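Getting creases out of a big sheet before I fold it?

haukes
February 1, 2018
OK so I bought a big sage green sheet to use as a ground cloth for the Sondwood craft market in March, and I cannot get it flat. I spread it on the concrete floor, clipped the far edge and pulled from my side, and the middle still wrinkles up every time. I don't own a dryer and I'd love to avoid ironing something this size. How do you all do it?
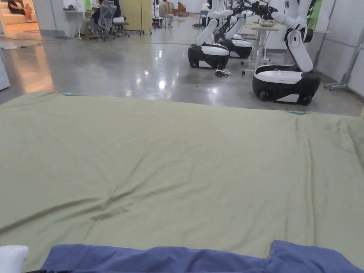

Two teal clips on the far edge, creases still winning in the middle.

kuhlmann_h
Those creases fan out, which says to me the pull is uneven. Clip the corners first, then work along the sides. Also I'd mop before laying fabric down, I see some darker smudges over on the right.

haukes
Floor was mopped! The smudges might be from my hands, I'll wash it again anyway.

Tadar
Disagree with Helmut on corners first. If you pull the corners tight you lock the wrinkle in. Start at the middle of each side and work out, same as stretching a canvas. And mist it with a spray bottle - just water, none of the scented stuff.

kuhlmann_h
A canvas has a frame to pull against. A sheet on a slick floor just slides toward you.

Tadar
So put something heavy on it? Books work fine.

bernd_k
You're both making it too hard. Hang it damp over a railing overnight, then roll it on a cardboard tube and skip folding completely. I've kept my backdrops that way for years. What's the navy cloth at the front for, by the way?

haukes
Table cover, that one gets ironed whatever happens. I like the tube idea, but it has to fit in a Yoo bag on the train, so I'm stuck with folding. Trying the spray bottle tonight, middle first. Sorry Helmut!

kuhlmann_h
Fine, but post how it goes.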